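Courses > Practical Automation > Handouts > Unit 5: Reviewing a Gripper Kit

Unit 5. Reviewing a gripper kit before you buy

In this unit we look at one product, the Kultis hand-held gripper kit from Grelby. The lab has had it since May. Please read this handout before the session and bring your own copy of the price sheet.

The kit comes with two fingers, a linkage, a handle and a spare set of pads. Grelby sells the pads also separately, under the name Frota. In the price sheet one pair costs 19 dollars. The maker promises 1000 closing cycles per pair. Our log had 927 cycles when the pads were last inspected.
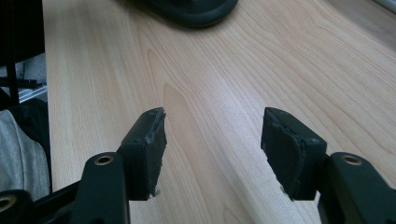 When you review a part that wears, do not write only "good" or "bad". Write where the wear is. On our pads the seam along the inner edge is torn and the layer begins to separate from the block. The outer faces need their own line in the form. Look also at the screws and the brass-colored bushings of the linkage, and write what you find for the left and the right side separately.

A second point is the cost over one year. The Plorkton kit is cheaper at the start, but its pad and finger are one piece, so you must replace both. Calculate the two cases with nearly the same number of cycles per week, otherwise the comparison is not fair.

Homework: one page, with a table for both kits. Send it by September 27, 2018.

Comments

mk_lab2: Does the 927 include the cycles with the gripper empty?

Author: Yes, every closing is in the log.

tessel: The link to the price sheet asks me for a password.

row4: Same for me. It opened in another browser.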